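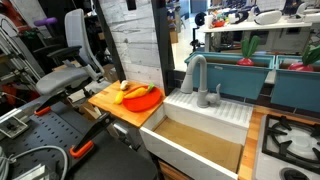 The kitchen, sink side. Carrot on the plate, radishes out back.

Clubs > Robotics > Kitchen Team > Gallery

Kitchen Team gallery

Quick page so people stop asking what we do on club nights. We're the student robotics club at Randmont, kitchen team, 9 of us this year. The task is tidying up. Arm has to take toy food off a plate and put it somewhere else without knocking the rest over. Sounds easy. Took us since September to get to where we are and we're still not there.

Just two pictures for now, more when somebody has time to sort the folder. Notes under each, written fast, sorry for typos.

About the food. Carrot is plush, so it squashes when you close on it and then it sort of rolls out sideways. We lost most of a month to that carrot. The fix was slowing down the last bit of the close and going in across the body, not along it. Leafy end is still bad. If the gripper gets leaf first it holds fine for a second and then drops. Working on it.

The yellow one is called "banana" in our labels and "squash" in the scoring sheet. Please pick one. Whoever edits the sheet next, pick one and tell the rest of us.

The little cream colored one is the hardest thing on the counter. Small, rounded, not much to hold. Our best run on it was with the slow close too, but you have to come straight down and the calibration has to be good that night. If calibration is off by a hair you just push it toward the wall.

Radishes stay in their planters for now. They're in the stretch task, pull one up and set it in the sink. Have tried it twice. No comment. 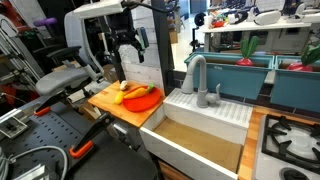 Gripper hanging back by the white wall, plate and sink in front of it.

That parking spot was argued over a lot. Start pose used to be right over the sink, which looked nice but the arm kept sweeping the faucet on the way to the plate. Now it starts high and back, and goes over to the left from there. Longer path, 2 extra seconds on every run, no more faucet hits. Worth it. Don't change it back without asking!

Other things we learned, no order:

- Red-orange plate is good for the vision side except for the carrot, which is nearly the same color. Our first detector thought carrot plus plate was one big thing. More training pictures helped, we're at 800 labeled now. Goal was 579 so we're past it.
- Check the clamps before every session. Orange ends, easy to see, so no excuse. One worked its way open over a long evening and we threw out all the runs after the break.
- Don't move the kitchen. If you bump it, say so. Nobody will be mad, we just need to recalibrate.
- The ribbed part behind the sink is a bad place to drop anything round. Things go along the ridges and end up wherever they like. We tried it as a target zone for one night and gave up.
- Keep the cables up out of the way of the arm. Yes again.
- The stove isn't in any task yet. Somebody wants to do a "put it on the burner" one, needs a write-up first.

Software side is our own stuff on top of Buvus, which is what the club used last year too. There was talk of switching to Fledari for the planning part, we gave it an evening, it was nice but nobody wanted to redo all the start poses this close to the meet. Maybe over the summer.

The meet is the Veres Student Challenge, 10th March. Tidy-up round first, then the stretch tasks for teams that get through. Scoring is on items moved and time, and you lose points for anything that ends up on the floor. We drop less than we did in the fall. We're also slower than in the fall. Not sure yet how that trade works out on the score sheet, need to run the numbers for a full round.

Want to join? You don't need to know any coding. We always need people to reset the food between runs and write down what hapened, and that's how most of us started. After a few weeks you get to drive. Closed shoes, hair tied back, stay out of the arm's reach when it's live, and somebody always has a hand by the stop button.

Still to post: the grip test charts, the old cardboard version of the counter, and a clip of the carrot rolling if we can find it.

Recent from the clubs
Kitchen Team: start pose notes, version 2
Line followers: track night results
How to label pictures without losing your mind
Drone group needs batteries
Veres Student Challenge: rules and scoring
Sign-up sheet for spring sessions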